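Automation and Work – handout for session 16
Sturkholm, 2025-03-25

Question for today: can machines do chores yet? Short answer – bits of them. Read the Châu chapter first if you havent.

1. Pouring
Looks trivial. Grip, lift, tilt, line the neck up with the cup, stop in time. The stopping is the hard bit. A person goes by weight and sound without thinking.

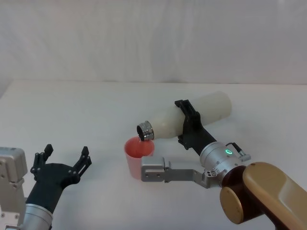
2. Reaching and seeing
A camera down by the fingers gets a close view of very little. Cup at one side, fingers in the middle, the rest is table. A head view gives you the layout but loses the last few centimetres.
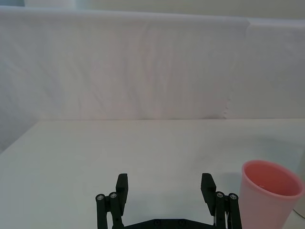
Most current systems use both and let the software sort it out. Fine on a bare table. Now think of your own kitchen worktop. Cuvier is good on this, p. 118 onwards – skip the maths.

3. Holding
Bottle upright, gripped round the middle. Two fingers will do for that. Wet glass, thin plastic, anything floppy – differnt story. 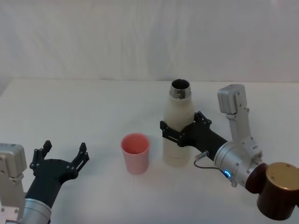 4. Shop floor
Kundholm case, pp. 21 to 38. Same part, same place, all shift. Why is that easier than one cup at home?

Bring half a page on one chore you'd hand over and one you wouldn't.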